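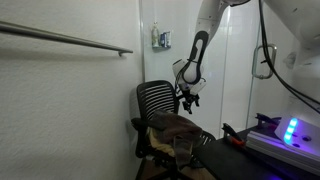 I have come round to the grab bar. For years I thought of it as something that arrived with a new hip and a leaflet, and when my sister-in-law Nadine Chidiac had one put up in her bathroom at the age of forty-four I made the face people make.

The trouble with bathrooms is that we furnish them for looking at. Glass panels, glossy white tiles, a curly chrome handle on the door, a little shelf on the wall for two bottles. Every surface is either slippery or breakable, and we walk in barefoot, half asleep, and shut our eyes for the shampoo. Then we spend £899 on a shower screen and decline a length of steel because it looks like a hospital.

It does look a bit like a hospital. I have seen the expensive ones, disguised as towel rails, and I don't trust them. A towel rail is held up by optimism. A proper bar is fixed into the wall by someone who has asked what the wall is made of – Thomas Gentile, who did Nadine's, knocked on hers for so long that the neighbour knocked back.

I would also defend the chair just outside. Magazines leave it out, yet most of us end up with something to sit on while we deal with socks, and I don't care if it began life at a desk. Mind the castors, if it has them.

My own bar goes up in August. I have already been asked, twice, about my hip.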